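Polling place inspection checklist, Barkus Community Hall
Municipal by-election, advance voting
Inspected by: Ans Verhoeven, 7:30 a.m. Sunday
Copy to: Obed Opoku, returning office

1. Main entrance unlocked, door held open safely. OK
Comment: Hook on the left door is bent but holds. Use the rubber wedge as well.

2. Ramp clear, handrail firm. NOT OK
Comment: Handrail loose at the bottom post. Reported to the hall in August by Koen Mulder and still not fixed. Tape it off and direct voters to the side ramp on Grisetti Street until it is bolted down.

3. Campaign signs outside the exclusion line. NOT OK
Comment: Two Hendriks signs and one for Postma on the hall fence. Both campaigns phoned. Marloes Postma's agent is coming before opening. If the Hendriks signs are still up at 8:45, remove them and store them in the kitchen. Write down the time.

4. Floor dry and free of trip hazards. OK
Comment: Mats lie flat. The extension cord to the registration table has been moved to the wall side and covered.
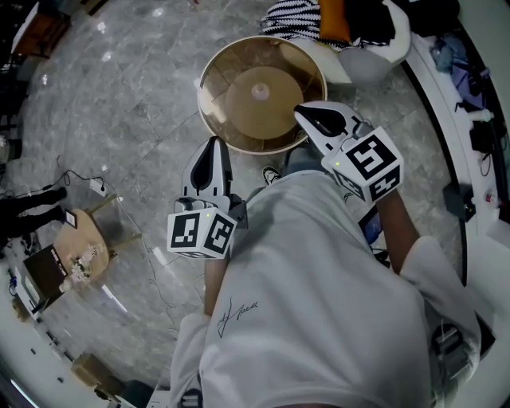
5. Voting screens stable, not visible from the queue. OK after change
Comment: 8 screens set up. The end one could be seen into from the coat rack, so it was turned toward the stage. Please leave it that way.

6. Accessible screen at correct height, chair supplied. OK
Comment: Magnifier is in the supply box, top tray.

7. Ballot stock matches delivery note. OK
Comment: Note says 700, counted twice with Ward Hermans, 700 both times. The electors list for this hall has 821 names, so ask for a second packet if the morning is busy. Last time we used 622.

8. Ballot box seals intact, numbers recorded. OK

9. Fire exits unlocked and unobstructed. NOT OK, then OK
Comment: Stacked chairs in front of the rear exit. Moved to the storage room. Check again after lunch, they tend to come back.

10. First aid kit in date. OK
Comment: Low on large bandages.

Outstanding at sign-off: items 2 and 3. Obed to confirm by phone before the doors open.

Recent items
Candidates clash over Clelivico site rezoning
Advance voting hours and locations
Council defers vote on Grisetti Street parking
How to report a damaged election sign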